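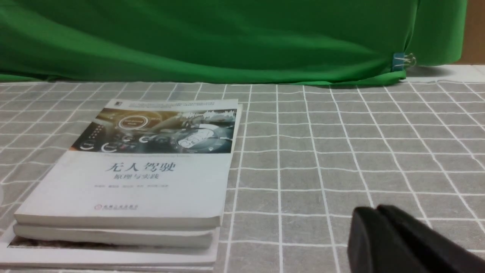 What is the cheapest fair way to compare two parallel grippers at home?
Pick one soft-edged item, one bench height and one approach angle, then change only the fingers. A used paperback does the job well, as the page block shifts under a bad grip and the cover marks if the force is too high.

Workshop tips: bench-testing small grippers
Posted Jul 14, 2022 by Hemant Nautiyal

These notes cover two finger sets, the Petek and the Giltudix, run on the same arm with a Sirkon controller. Most of it applies to any hobby arm with a wrist camera.

Cover the bench. Bare benchtop throws glare back into a wrist camera and hides small changes in height. A tablecloth with a printed grid costs little and gives you something to read distance from. Iron it first on low, face down. Any wrinkle left in the cloth bends the lines, and a bent line is useless as a reference. Treat the grid as a guide for the eye only — cloth stretches, so calibrate from a rigid printed target.

Hang a plain backdrop. Matte cotton in one colour is better than satin or anything with a sheen. Let the hem fall onto the bench and gather the spare width with a binder clip. Keep the clip outside the travel of the arm. Lalit Bisht prefers bulldog clips, but the flat ones mark the cloth.

Closing force. Start at the lowest setting the controller will accept and go up one step at a time. On the Petek set, a single paperback held at step 15 and slipped at 14. The Giltudix pads have a softer face and needed step 19 before the book stayed level. Past 30 both sets left a crease in the cover. Write the numbers on masking tape and stick them to the controller case.

Picking from a stack. Put the heaviest book at the bottom and turn the open page edges toward the arm. Spine-out is easier and tells you less. If the second book drags along with the top one, drop the approach speed before you touch the force. A sheet of baking paper between covers cures most of it.

Pad care. Wipe rubber pads with a damp microfibre cloth and let them air dry. Methylated spirits will harden some rubbers; try it on the back of the pad first. Flour, plaster dust and sawdust all cut grip sharply, so don't run a comparison straight after sanding.

Camera settings. Lock the exposure and white balance once the backdrop is up. A large area of green will pull auto white balance toward magenta, and the shift changes every time the arm turns. If the picture smears during a move, add light before shortening the exposure. Two diffused lamps, one each side, are enough for a bench this size.

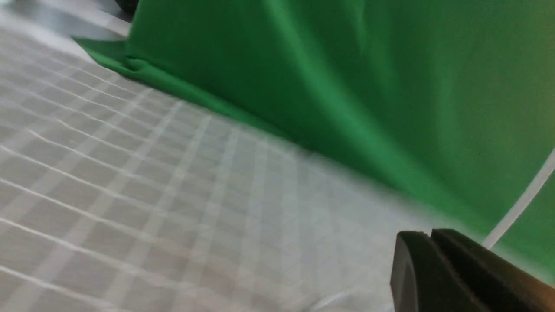
Gripper with a narrow gap between its fingers over the green cloth, white cable at right, grid blurred.

Cables. Leave a loop of slack at the wrist and tie it down with a hook-and-loop strap. Zip ties are fine for the fixed run along the bench — use something you can undo at the joints. Turn every axis to its limit by hand, power off, and watch the cable the whole way.

Logging. Bohdana Palamarchuk's spreadsheet has five columns: finger set, force step, speed, item, result. I added one for pad condition. The log stands at 739 grips across both sets, and the pad column has explained more odd results than the other settings put together.

Controllers. The Ekau board was tried for the second half of the Petek runs. It opens faster than the Sirkon but rounds the force setting, so its steps can't be compared directly with the figures given earlier. Rekha Dixit has asked for the conversion table. I'll add it in October when the Giltudix runs have been repeated on the Ekau.

Storage. Roll the cloths on a cardboard tube. Folding puts the creases back in.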